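Print this page | E-mail this page

August
By the Wiltier Equipment Planning Desk

Two-Arm Workcells: Budgeting and Purchase FAQ

What does the base price of a Stivumow cell include?

Two arms, two parallel-jaw grippers, the controller, one operator pendant and the cable set. It does not include the mobile base, the safety scanner, spare fingers or a simulation seat. Those are separate lines on the quote and should be separate lines in your budget request.

Can we buy one arm now and add the second later?

Yes, but the single-arm controller has to be replaced when the second arm goes in. Sites that expect to need two arms within the same budget cycle should order the dual controller at the start and leave one port unused.

Do we need the simulation seat?

For fixed pick-and-place work at one station, usually no. For door, drawer and cabinet tasks in furnished rooms, plan on at least one seat. Reach problems are cheap to find in a model and expensive to find after the floor anchors are in. A seat is licensed per workstation and renews every year, so it belongs under operating cost.

What should we check in simulation before we sign?

Start with handle access. Load the room at true dimensions, place both arms, and confirm that each gripper can get to its handle without the other arm moving out of the way. Paired doors with handles set close together are the usual trouble spot. Then check the approach over any counter or table edge, and repeat with the base turned a few degrees off square. 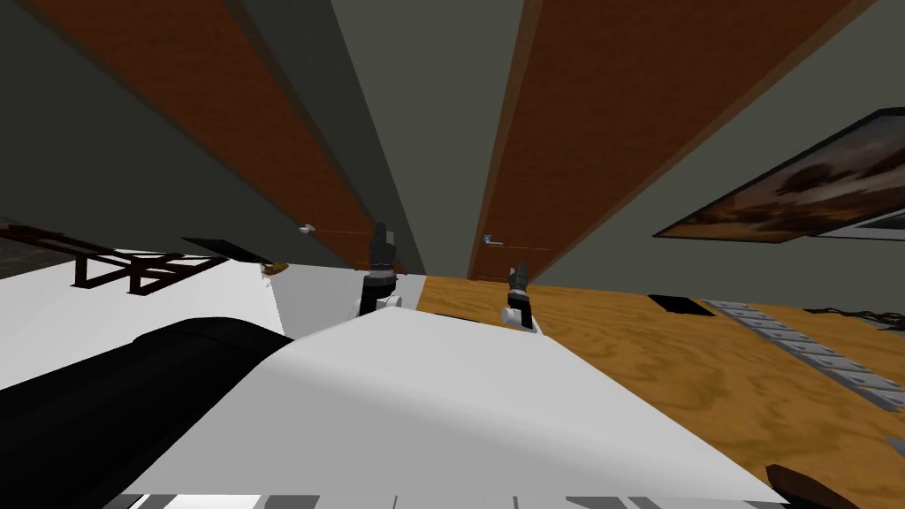

Record the base position for every pass and every failure. If the working positions fall in a narrow band, budget for floor markers or a docking plate. If there are no working positions for one of the tasks, ask for the long-wrist option to be quoted before anything else is changed.

Do simulated results count toward acceptance?

No. Acceptance is run on the installed cell. The standard test is 100 cycles per task, with no more than 2 operator interventions. Simulation results are attached to the order as planning data only.

How much should we set aside for room models?

It depends on who builds them. If your facilities group already has current drawings, allow time for conversion and handle placement. If not, a site survey is needed. Door swing, handle height, handle depth and counter height have to be measured on site; catalog values are not accepted.

Which gripper fingers should we order?

Order the standard set (part 186) for lever and bar handles. Order the narrow set for recessed pulls. Fingers are a wear item. Keep one spare pair per gripper on the shelf and include the replacement pairs in the second-year budget.

How long is the service interval?

Wrist inspection is due every 400 operating hours. The controller logs hours for each arm separately, and the two arms rarely come due together. Most sites service both at the first due date to avoid a second shutdown.

Is the Kwan adapter plate still supported?

It is supported on existing cells. It is not offered on new orders. Sites moving tooling from an older cell should send the bolt pattern with the quote request.

Can we lease?

Leases are handled through the Prumbridge office. The lease covers hardware and scheduled service. Simulation seats, room models and training are billed outright.

What needs to be in the quote request?

Task list, room drawings or a survey request, handle types, floor material, supply voltage at the station, and the date you need the cell in service. Requests without a task list are returned.

How long is a quote valid?

Until the end of the quarter in which it is issued. Ask for an extension in writing before it lapses; an expired quote is reissued at the current price list.

Contact Wiltier | Copyright Wiltier. All rights reserved. | Back to top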